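Utska Guest Laundry and Linen Room: Periodic Inspection Checklist with Comments

Reading time: 3 minutes

Inspected by: Steinar Vídalín
Reviewed by: Þröstur Frandsen
Site: Utska residence, ground floor, laundry and linen room
Machines on site: 3 washers, 3 dryers
Period covered: July

Ratings: S = satisfactory, A = action needed, N/A = not applicable.

1. Access and exits

1.1 Corridor door opens fully and closes unaided. S
1.2 Exit route clear to full width. A
Comment: Two linen carts were parked against the rear exit at the start of the inspection. They were moved at once. Carts are to be returned to the marked bay at the end of each shift.
1.3 Exit sign lit. S
1.4 Emergency lighting test recorded. S

2. Floors and drainage

2.1 Floor free of standing water. S
2.2 Floor drain cover seated and secured. A
Comment: One screw missing. Cover is stable underfoot but must be fixed before the next inspection.
2.3 Anti-slip mat in front of washers in good repair. S
2.4 Wet floor sign available. S

3. Dryers and ventilation

3.1 Lint screens cleaned after each load, log signed. A
Comment: The log has 47 entries for the period. The entries for the late shift are initialed in a block and do not show a time. Each entry must be made when the screen is cleaned.
3.2 Exhaust duct connected and free of kinks. S
3.3 Space behind dryers free of lint and stored items. S
Comment: Considerably improved from the previous inspection.
3.4 Outside vent flap moves freely. S

4. Pressing and folding

4.1 Iron cords free of cuts and exposed wire. S
4.2 Irons unplugged when unattended. S
4.3 Heat-resistant rest provided at each board. S
4.4 Folding surfaces smooth, with no splinters or sharp edges. S
4.5 Garments checked for pins and pocket contents before pressing. A
Comment: Staff were able to describe the procedure, but it is not posted. Shirts are to be laid out flat and both faces checked, including under the collar and along any pleat.

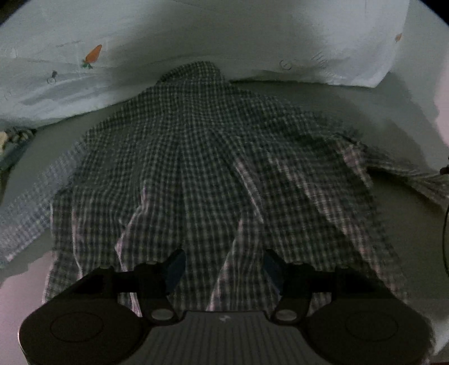 Page last changed in July by the Utska facilities office.

5. Chemicals

5.1 Detergents kept in original, labeled containers. A
Comment: One spray bottle had no label. The contents could not be confirmed and the bottle was removed from use.
5.2 Safety data sheets on hand for all products. S
Comment: The sheet for Penico stain remover has been replaced with the current version.
5.3 Bleach stored apart from acidic cleaners. S
5.4 Gloves and eye protection available in all sizes. S
5.5 Eyewash station tested and unobstructed. S

6. Fire safety and electrical

6.1 Extinguisher in place, gauge in the green, tag current. S
6.2 Smoke detector tested. S
6.3 No extension cords in permanent use. A
Comment: The radio on the linen shelf was powered by an extension cord run behind washer 2. Cord removed.
6.4 Electrical panel clear and accessible. S
6.5 Gas shutoff labeled. N/A

Follow-up

Items 2.2, 3.1 and 4.5 remain open and are assigned to the laundry supervisor. Items 1.2, 5.1 and 6.3 were corrected during the visit and will be checked again. Written confirmation of the open items is due to Mr. Frandsen within 12 working days.

Contact: Utska facilities office, ground floor reception | © Utska | Back to top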